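Composting Worn-Out Cotton: Term Project Report
Judite Torres and Vasco Henriques
Adviser: Fernanda Frade

We started in September with a simple wish: find something useful to do with clothes that are too far gone for the thrift store. The Clurna drop-off center gets bags of them, and most end up in the landfill. Cotton is a plant fiber, so we wanted to see how well it would break down in a regular compost bin with kitchen scraps and dry leaves.
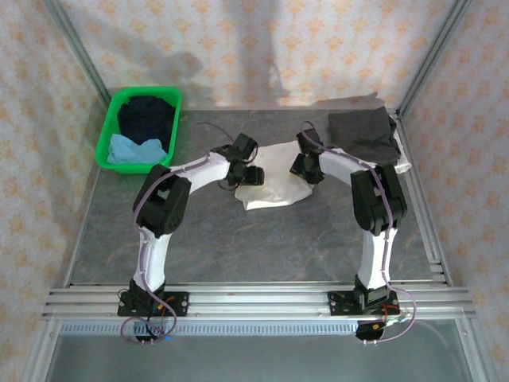 Can any cotton item go in the compost?
Only plain cotton with very little print or coating. Polyester thread, zippers, elastic and buttons have to come off first, and blends stay out completely.

We set up 4 bins behind the Engate greenhouse. The first held scraps and leaves only. The other three got cotton as well: large pieces in one, hand-cut squares in the next, and thin strips in the last. Everything was soaked overnight before it went in, and we turned the bins with a garden fork after lunch.
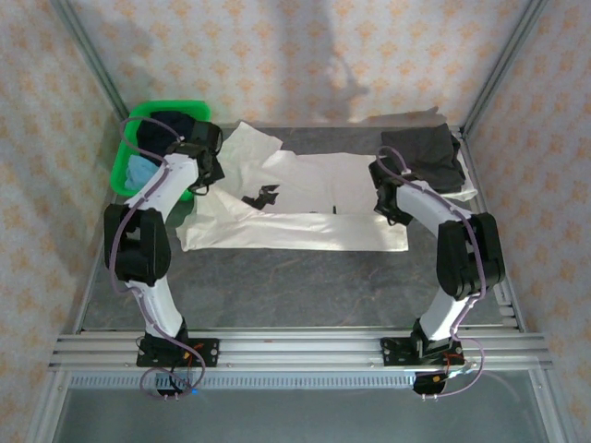 The strips were the big winner! After 15 weeks we sifted the bins and weighed what was left, and 74 percent of the strip cotton by dry weight had broken down past the point where we could pick it out. The squares did okay — soft and full of holes, but still squares. The large pieces had matted into a wet layer that kept air out, and that bin smelled pretty bad until we mixed in more leaves.

Seams were a surprise. The cotton would rot away and leave a neat little skeleton of thread, which told us right away that the thread was synthetic.

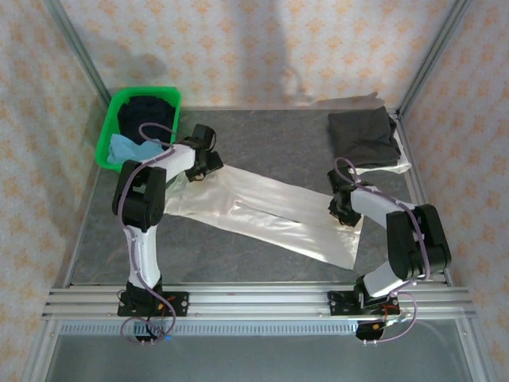

Our weighing could be better. Soil clings to half-rotted fabric, and rinsing probably washed some loose fiber down the drain. Next time we'd put the samples in mesh bags and run two bins of each kind. We'd also love to try linen. Rui Torres has offered us the use of his shredder, which should save a lot of scissor work.

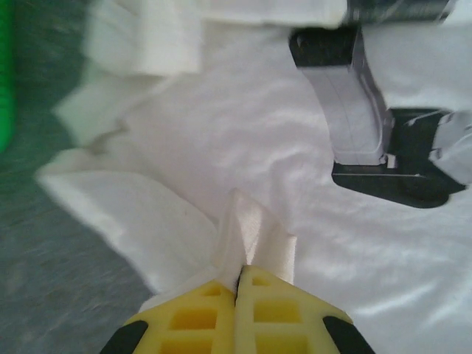 Figure 4. White cloth pinched between yellow gripper fingers.

Recent student projects
Rain Barrels at Pacheco Hall
Keketside Creek Litter Survey
Paper Bricks from Office Scrap
Coffee Grounds as Mushroom Bedding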